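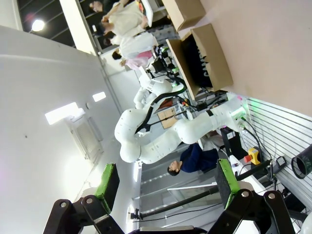 # Questions about the November drop fault

This page covers the Okley cell and the arms on the shared bench. Send corrections to Ngọc Lý.

## What went wrong?

During lifting trials one arm lost its hold on a part and then kept moving for about 5 seconds as if it still had it. The part fell on the bench. No one was hurt. The controller (Stoluvier, release 29) never raised an alarm, and the operator ended the run with the emergency stop.

## Why was there no alarm?

The grip check looks at finger position only. If the fingers stop before they are fully closed, the software reads that as "holding." In this case a loose cable had pulled tight near the wrist and kept one finger from closing. Selvaraj Haque found it the next morning by replaying the motor current log, where the load dropped to zero while the grip state stayed the same.

## Can I still run lifting tasks?

Yes, at reduced speed. The limit is 100 mm per second with anything in the gripper. Cardboard, foam and empty bins are fine. Glass, metal parts and anything with a blade are off the list until the new check is in.

Keep your hands off the bench surface while an arm is enabled. If you need to move a sheet or straighten a part, pause the arm first and wait for the operator to say it is paused.
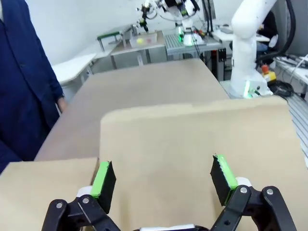
## What should I check before a run?

- Cables have slack at every joint through the full move. Jog the arm by hand control and watch the elbow.
- Both green grip pads are seated. Replace one if it lifts when you push it with a thumbnail.
- The emergency stop is within reach of the person running the arm.
- The walkway side is clear of visitors.

Ánh Phùng keeps spare pads. They are rated for 400 hours, but ragged edges are common well before that and a pad with a worn edge can still be used if it is flat.

## Does the fault affect large or curved parts?

It affects them more. A finger that is only touching the underside of a rim can stop in the same position as one that has a proper hold, so the position check can't tell the two apart.

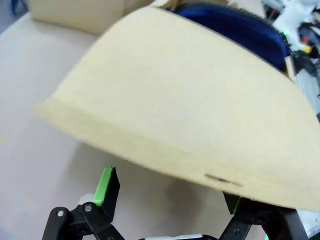 For those parts, lift an inch, hold, and look before you go any higher. If the part tips or slides, lower it and start over.

## When will it be fixed?

Cường Thân is adding a current check next to the position check. It runs on the Mirnine test arm now and still gives false stops with light foam.

## Who do I call if it happens again?

Press the emergency stop, leave the part where it landed, and call Quyên Lý. Don't clear the log or restart the controller before she has copied it.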